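4.2 Where the pen goes when the drawing stops

Of all the parts of the Lustside table study, the pen storage gave us the most pleasure to write up. We had planned to treat it as a footnote. The drawing tables at Lustside are shared, people come and go through the afternoon, and we wanted to know how the large sheets of paper were used over time. But when Lemlem Moges began coding the notes from the March sessions, she kept running into the same small event: a person finishes a line, looks up, and has to do something with the pen. That moment comes up 467 times in the notes, and it is wonderfully varied.

We sorted the moments by where the pen ended up. It could go into a holder, down on the paper, down on bare table, into a pocket or behind an ear, or straight into another person's hand. (Handing over was more common than either of us guessed, and we return to it in 4.4.) Pens put on the paper made up the largest group, 300 in all. We had expected the holder to win easily, given that every table had one within reach.

What makes a person choose the paper? Part of the answer is plainly distance. The sheets are big, and someone working near the middle has to stretch to reach anything standing at the side. The length of the pause matters too, and here the notes are lovely and clear. People who stopped to look at their work and then carried on almost always laid the pen down near the last thing they drew, often still pointing at it. People who got up to leave were much more likely to use the holder, and several came back from the door to do so.

The holders themselves deserve a few words. Rawiri Baxter tried 6 different kinds in the pilot at Wullorton, among them a heavy ceramic mug, a tin, and a flat tray. The mug was popular but hid short pens completely, and the tray filled up with eraser crumbs and paper scraps before lunch. We settled on a clear, open-topped desk organizer with two compartments, one taller than the other. Users could see at a glance what was in it and what was missing, and it took up little of the drawing surface. We placed it toward one side of the sheet so that the middle stayed free. Figure 3 gives the basic arrangement, with one marker and the organizer on the paper. 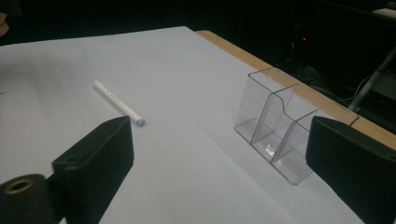

Figure 3. Marker and two-compartment clear organizer on a paper-covered table.

The divider turned out to be more interesting than we had any right to hope. Its top edge dips in a smooth curve from the tall compartment to the low one, and several users told us they read this as a hint about what belonged where: long things at the back, short things in front. We gave no instructions on this point. At Wullorton, where the tin had no divider at all, we heard no remarks of that kind, and pens went in tip up or tip down with no pattern we could find.

We also asked 30 users, at the end of their visit, to tell us where they had last put their pen. Most got it right. Those who got it wrong nearly always named the holder when the pen had been left on the paper, which suggests to us that people remember the tidy version of what they did. The interview wording is given in Appendix B.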